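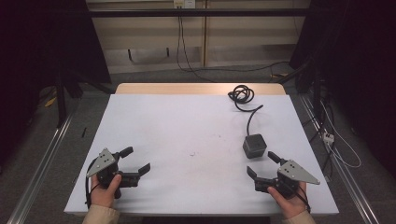
Clem Trevaskis reckons the Hedstead word list should have gone up years ago, and I can't argue. So, 1034 dialect words, typed up from my gran's notebooks - spellings are hers, don't tidy them!

Filed under: Local Words, Downloads

Two columns, word and meaning. I've left 19 blank where I couldn't read her writing. Use it however you like, just mention Hedstead.

We use cookies to remember your settings. OK

Comments

Rutilio Lozano: Is "slape" in there? Mum says it for icy paths.

Clem Trevaskis: It is, under S - twice.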